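Fixing Up the Place Before the Cold Gets In

I have been meaning to write about the house again since June, and every time I sat down to do it there was something else to carry upstairs, or downstairs, or out to the curb. So you get a whole season in one go, I'm afraid. Put the kettle on.

For those who are new, we moved to Diltlow in the spring, into a narrow old house with a porch that leans a little toward the street and a kitchen that gets the sun until lunch. It had been rented out for years and it needed looking after more than it needed anything grand. 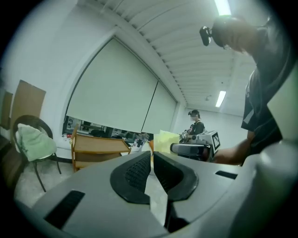
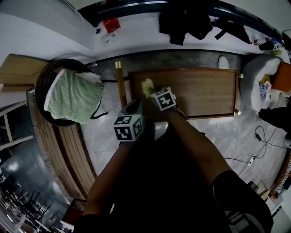

Dark T-shirt up top, sponge and a brown wooden board in the second one.

The thing I really want to talk about is drafts. I know, I know! But I have become a person who thinks about drafts. I lie in bed and feel one go over my nose and I can tell you which window it came from.

It started with the heating bill. The people before us left a few of theirs in a drawer, along with some takeout menus and a key that fits nothing, and one bill from the coldest part of last winter came to 1,597 kilowatt hours. I read it standing up and then I sat down and read it again. I grew up in an apartment where the neighbors' heat came through the walls on three sides and my mother used to open a window in January, so I had no idea a house could eat like that.

So over the summer, when any sensible person would have been at the lake, I went through the house with a stick of incense. You close everything, you turn off the fans, and you hold the incense near the edges of things and watch the smoke. If it goes straight up, lovely. If it goes sideways, you have found one. Ours went sideways at the back door, at both bedroom windows, at the little hatch to the attic and (this one hurt my feelings) at the outlet right behind my reading chair, where I had been blaming my own circulation.

The back door was easy. The rubber strip along the bottom had gone hard and had a bite out of it at one corner, and a new one cost me less than lunch. I cut it too short the first time. I had measured the door and then cut from the wrong end of the tape, so there is now a piece of very nice door strip in the basement waiting for a very small door.

The windows were a longer story. They are the old kind with the ropes and weights inside, and everybody has an opinion about those. The man at the hardware store thought I should rip them out. A neighbor across the way thought that would be a crime. I am somewhere in the middle, but I like the wavy glass and I like how the streetlight comes through it, and new ones were priced at an amount I won't write down here. So I kept them. I scraped the old paint out of the channels, which took me five evenings and most of an audiobook, and then I tacked in a thin bronze strip that springs against the sash. It makes a sort of whispering sound when you open the window now. I have gotten very fond of it.

I did 4 windows that way and then my thumbs gave out, so the rest are getting the foam kind from the roll until next year. No shame in foam. It comes off in the spring and takes some paint with it, but that paint was leaving anyway.

The attic hatch I put off until September because I don't like the attic. It isn't spooky, it's just low and full of nails that come through from the roof, and I always forget they are there. The hatch itself was a plain square of board sitting on a bit of trim with nothing to seal it, so every bit of warm air we paid for could stroll right up and out. I glued two layers of stiff foam on the top side and ran a soft gasket all the way around, and I added a pair of little hook latches to pull it down snug. It took one afternoon. I wish I had done it first.

I did the reading chair outlet the same evening, with one of those foam pads that goes behind the cover plate. Turn the power off at the panel before you take the plate off, please, and check it with a tester. I did the same for every outlet on an outside wall and the whole packet cost $4.

We had our first properly chilly night last week. I set the thermostat to 62 and went to bed in socks, out of habit, and sometime around three I woke up and took the socks off. I can't tell you how pleased I was. I nearly woke the whole house up to announce it.

Still on the list: the mail slot, which flaps in a wind, and the basement windows, which I have been pretending are someone else's. Also curtains. I have my eye on a heavy wool blend in a mossy green, but I keep changing my mind about lined or unlined, and the shop wants 79 dollars a panel and the front room needs more panels than I would like. If any of you have hung thick curtains over a radiator, tell me how you kept the heat from going straight up behind them. I have read that you should stop them at the sill, but I do love a curtain that reaches the floor.

I'll put the kettle on again now and go look at the mail slot.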